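Shop notebook / Visits & Demos

19 May 2025

Open day at Radska. Writing this up the same evening before I forget it all, and because half of you couldn't come and will ask me anyway.

Got there early, which meant good coffee and a long wait in the lobby. They've moved since the last visit in December, so ignore the old directions in this notebook. It's the building behind Eslow now, loading dock side, and the sign is tiny! Parking is fine if you go around the back.

The tour part was mostly what we saw last time. The big palletizing cell still runs behind its fence, still loud. They have 954 logged hours on it with the new controller and they're very proud of that, it's on a whiteboard by the door. I asked about the fault log and got a cheerful non-answer, so I'll email.

The small arms

This was what I went for. They had 4 benches set up in the back room, each with a pair of little tabletop arms, and you could wander up and bother whoever was running one. I bothered everybody. The bench I stayed at longest was running what they call the Głowacki routine (named for the project, I think, I never got a straight story on that). Each arm is white plastic links with black servos in between, pretty much what we'd print ourselves, and the whole thing bolts to aluminum extrusion along the edge of the table. I like that a lot. You could slide a base over and re-clamp it without drilling anything, and our bench already has rail on one side.

Things I scribbled down while standing there:

- Walls on three sides of the table, plain pale grey. I want this for ours. Our background is a pegboard full of junk and I'm sure it's hurting us.
- Cables are just looped loosely over the arms, with ties down at the bases. I'd been planning a proper cable chain and now I'm thinking that's overkill for arms this size.
- Tabletop is black with white and violet marbling. Very pretty. I'd go with something plain, small clear parts would be a pain to find on it.
- The right arm did the close work over a yellow block with two holes in it while the left one waited with its gripper shut. Pink bin and storage boxes parked along the back.

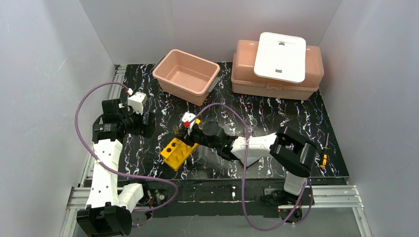 Questions I asked

How long to set up a bench from scratch? Up to 19 hours, they said, and most of that is calibration. Ouch, but believable, given what ours took.

Do they swap grippers? Yes, they keep 2 kinds on the shelf. The other kind comes from Onton and is softer in the fingers. I got to squeeze one. Kind of like a pencil eraser, and it springs back nicely. I'd love to try a pair on our thin parts.

Can we get the bracket files? Probably! They took my email and said they'd check which version is the current one.

To do

Email Radska about the fault log and the bracket files (same email, don't be a pest).
Price pale grey panels for three sides of our bench.
Hold off on ordering the cable chain.
Measure our rail, I think it's the narrower profile and their clamps may not fit.

Filed under: site visits, small arms, bench setup
3 comments | 0 shares
Back to top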